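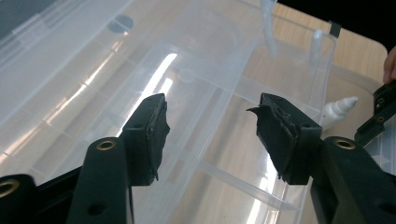 Can the machines do our chores yet? My sister-in-law asked me this at dinner, and I gave such a long answer that the rice got cold. So I promised myself to write it down once, properly, and then I can send people the link.

For those who are new to this blog: I worked nine years in a small repair shop where we fixed packing machines, and now I write manuals for such machines. I am not a scientist. English is my third language, so please be patient with my articles (the small ones, "a" and "the", I mean).

My short answer is: in the factory yes, for many things, and in the kitchen almost no. The long answer is more interesting, I think.

In the shop we had one machine from Trillmont that put caps on bottles. It did 300 bottles in the time I needed to drink my tea. Everybody who visited us was impressed by it. But my colleague Walid Kanaan, who had the job of keeping it happy, always said that the machine does not know what is a bottle. It knows a place in the air where a bottle should be. If the bottle came two fingers to the left, the machine pushed the cap into nothing, and then it pushed the next one, and the next one, with the same confidence. Once Walid went to the phone and came back to a floor full of caps. He swept them up by hand, of course. We had no machine for this.

At home there is no place in the air where things should be. My cups stand where I left them in the morning. The laundry has another shape every time. When Nasrin Mazandarani stayed with us in January, she put the lids of my containers in a different drawer, and I, a grown man with a brain, needed one week to get used to it. How long would a robot need?

I follow a newsletter by a small company with the name Nakel. They show their arm folding a towel, and it folds it well. Then I looked at the corner of the video, and it said that the speed was increased. I don't say this to laugh at them. Folding a towel slowly is already a big step, and when I was young I would not have believed it. But my mother folded a towel in four seconds and talked on the phone at the same time.

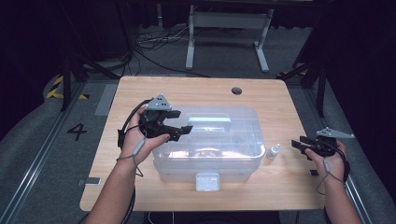

Small tidying is for me the real test, much more than heavy lifting. A robot that carries 600 pounds of steel is old news, but ask it to put a few small things back where they belong and it becomes difficult. You need to see where the box is, and this is already not easy when the box is of see-through plastic, because the table shines through it and the front wall gives a reflection. Then there is a handle on the top and a little white latch at the front, and each of them wants a different touch. And the small white bottle with the pointed cap that stands next to it is light, so with one careless push you have it lying on its side. People do these things without thinking, and I believe this is exactly the trouble, because what we do without thinking we also cannot explain.

That is why I find it a good idea to learn from hands. When a person does the task while holding two black grippers, one in each hand, the person has only what the robot would have: two fingers on each side, and no feeling in the skin. I tried something similar at home with two pairs of kitchen tongs. My task was to open a plastic box, put a glue bottle inside and close it again. Please try it before you say that robots are stupid! The lid I could manage after some minutes. The bottle turned in the tongs like a fish, and I had to glue some rubber on the tips before it would stay. Rubber wears off, by the way. In the shop we changed the soft pads on our machines all the time, and the customer never wanted to pay for them.

I sent a first version of this text to my old boss, Derek Bunting, and he did not agree with me. He thinks the hands are already good enough and that only the price is a problem. His example is the vacuum robot. It is round, it is not clever, it gets stuck under the sofa, and still people love it, because it costs less than a good bicycle. He says a chore robot will come in the same way, first for one stupid job and for little money. Maybe he is right. I only want to say that the vacuum robot has no fingers, and for a floor this is no loss.

What I would pay for today is a machine which empties the dishwasher. I don't need it to be fast. It can work the whole night if it is quiet and doesn't break more glasses than I do – one or two in a year, my wife says more. For folding laundry I would pay a little less, and for ironing nothing, I gave up ironing already.

Leanne Lightfoot wrote in a comment last time that I should also talk about jobs, and if the people in the packing halls must be afraid. It is a serious question and I don't want to answer it in three lines. I will ask Walid first, he still works there.

Posted 20/05/2019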